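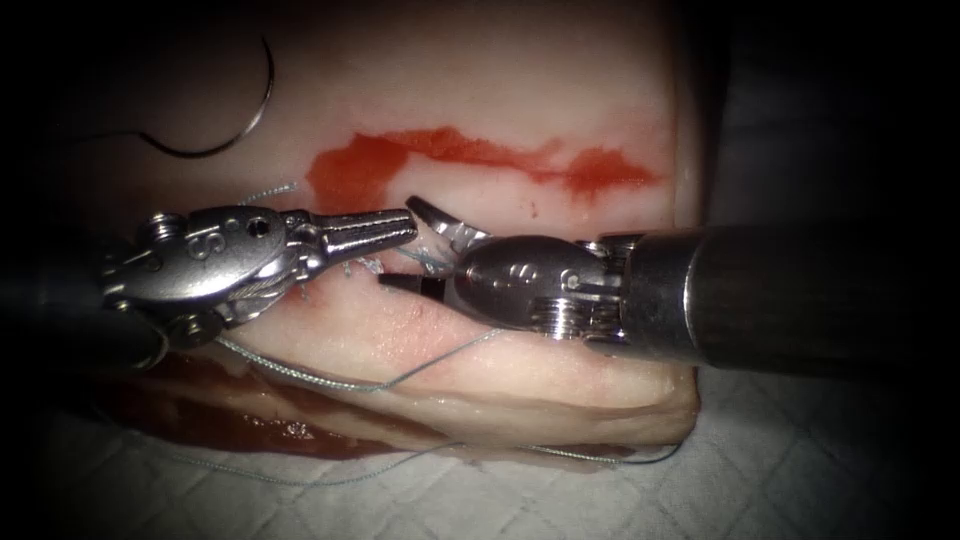 Posted by Dorota Cieślak on October 13, 2020 | Filed under: Gadgets, Grumbling

I went to the Clomow open day in Stolcombe expecting to be sold something, and I was. The man at the door gave me a tote bag before I had my coat off.

The main event was suturing. Two robotic instruments, one from each side, working thread through a block of pink stuff with a red smear across it. The metalwork on those wrists is lovely, I'll give them that. But I came to find out who was doing the sewing, and I had to ask Hjalti Þrastardóttir from their training team three times before I got an answer. Some of it is a person at a console and some of it is software. How much of each? "It depends on the task." Fine.
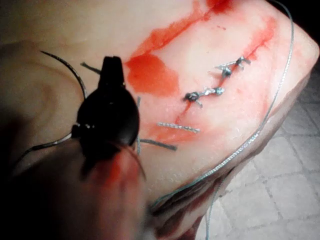 Three knots along the cut, and a lot of loose ends.

My mother sewed for a living and would have had words about those tails. I'm told tidiness is a separate problem from holding power. Maybe so, but I asked how many knots slip and was pointed to a poster that said 418 trials and didn't say what counted as a pass.

The talk ran 15 minutes and used the word "autonomy" without once pinning it down. They want to be showing this again in April. I'll go back if somebody puts the failures on a poster too. The coffee was good.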